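Section 3: The open day at Wodemside

3.1 Purpose of the visit

The group attended the August open day at the Wodemside site to see how household handling tasks are prepared in simulation before they are tried on hardware. Our own project uses the Plidetgate arm, and we wanted to compare our method of setting up tasks with one already in regular use. The visit ran from 10 a.m. until mid-afternoon.

3.2 The demonstration

The main demonstration used a simulator called Ultis, shown on a large screen in the teaching room. The library held 196 kitchen layouts at the time of our visit. Each layout can be loaded with different objects, and the operator can change where they are placed, the state of doors and drawers, and the lighting. A run begins from a saved state, so the same attempt can be repeated exactly - something we have not managed on the bench.

The task chosen for visitors involved a wall cabinet with a hinged glazed door. The arm had to reach past the open door, take one named object from the lower shelf and leave the other standing or lying where it was. 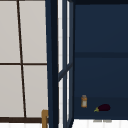

Figure 4. Ultis kitchen layout, cabinet door open, bottle and aubergine on the lower shelf.

The two objects call for different grasps. The bottle is upright and can be taken from the side, but a poor approach will tip it. The aubergine lies on its side and is best gripped across the body, which leaves less clearance above the shelf. The open door also limits the directions from which the arm can enter, and the planner must treat it as an obstacle for the whole of the movement.

3.3 Results given by the site

The presenter reported 698 recorded attempts at this task. In 40 of these the arm touched the door, and in a further 9 the wrong object was taken. We were not given the raw logs and have not checked these figures. The remaining failures were not broken down by cause.

3.4 Points for our own project

Our Hồ test rig has no door, so it avoids the hardest part of the task. We propose to add a hinged panel at a fixed angle first, and a free-moving one later if time allows. We will also save the start state of each run in a file. Contact with the panel will be logged separately from a dropped object - at present both are entered as a failed run.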